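Sorting and Cleaning a Mixed Lot of Plastic Building Bricks

Oct 12, 2023

A secondhand lot usually arrives dirty and unsorted. The procedure below is the one I used for a Kivau lot of 1,948 pieces. It needs a table, two dish tubs, a mesh bag and a soft toothbrush.

1. Pull out anything with stickers, metal axles or electrical parts. These don't get washed.

2. Fill a tub with lukewarm water and a little dish soap. Keep it under 104°F — hotter water can warp thin plates.

3. Soak one mesh bag at a time for 20 minutes, then rinse twice in the second tub.

4. Spread the bricks on a smooth, light-colored tabletop in a single layer. Leave space between them.

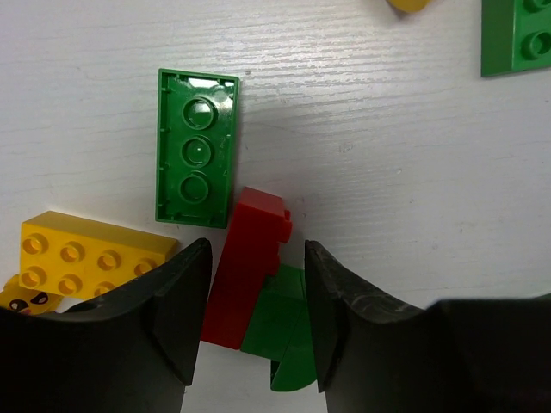
5. Turn a few pieces over and check the undersides. Grit collects between the tubes and the side walls, and a brush with trimmed bristles reaches it. Look for split tubes while you are there. A split tube won't grip a stud, so discard the piece.

6. Dry overnight with the hollow side down on a towel. Do not use a hair dryer.

7. Sort by shape first and by color second. Small red plates are hard to find in a bin of red bricks but easy to find in a bin of small plates.

8. Store in shallow drawers. I use the Helness unit with 21 drawers; deep tubs undo the sorting within a week.

Comments

plateandtile: Do you wash transparent pieces separately? Mine scratched in the mesh bag.

Reply from author: Yes, by hand, one layer in the tub.

Iltwood_dad: Step 7 saved me a lot of digging. Still have 168 wheels with no tires.

Related

Removing Old Stickers Without Solvent
Xenos Drawer Inserts: Dimensions
Whitening Yellowed Bricks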